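見学会ふりかえり 議事メモ(書記:わたし)

日時:Feb 25, 2021
議題:Tulcombeさんのオンライン見学会について

えーと、前回の続きからです。November に申し込んだ見学会がやっと実現したので、今日はその感想会になりました。案内役は先方のGuilan Jinさん。参加枠は最大100人だったそうで、チャット欄がにぎやかで楽しかったです!

まず見せてもらったのがシミュレーター「Clelumis」でのデモ。アームがラックに向かって作業するところを、別々の視点から見られます。わたしは手首側の視点がいちばん気に入りました(ちょっと酔いそう、という声もあり)。

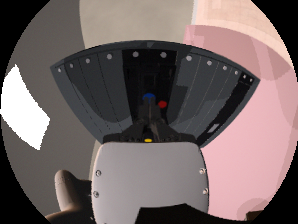
手首側の視点。中央がグリッパーの指先、その先に青い丸い部品

指が細いねえ、という話でひとしきり盛り上がりました。2本の指がほとんど閉じた状態で上を向いていて、青い部品の下のほうに指先が重なって見えます。右の指のわきには小さな赤い楕円もあって、これは何ですかと聞きそびれたのが心残り。次回の質問に入れておきます。

質疑で出た話もメモしておきます。練習用の課題は全部で202種類、そのうちラックまわりのものは4つだけとのこと。もっと多いと思っていたので意外でした。試行の記録は「Bultell」という管理ツールにまとめていて、見学会の時点で1064件あるそうです(画面共有が速くて、一覧はあまり読めず)。

後半は部屋全体が見える視点に切り替わりました。テーブルの端に白っぽいアーム、反対側の端に黒いラック、という配置です。

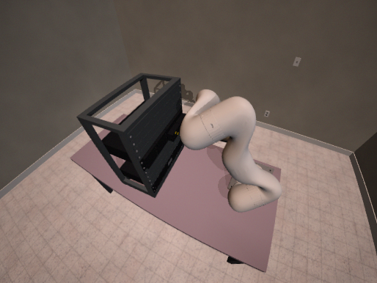 わたしとしてはこっちのほうが断然わかりやすくて、最初にこれを見せてもらえたら手首側の話もすっと入ったのになあ、と思いました。順番を逆にしてほしいという意見はほかにも出たので、アンケートにまとめて書きます(ちゃんと、お礼も添えて!)。

決まったこと
・アンケートの返信はわたしが出す
・Guilan Jinさんに、赤い楕円のことと課題一覧をもらえるかを問い合わせる
・「Ông」の見学会にも申し込むかどうかは、次回に持ち越し

次回の日程は掲示板で調整します。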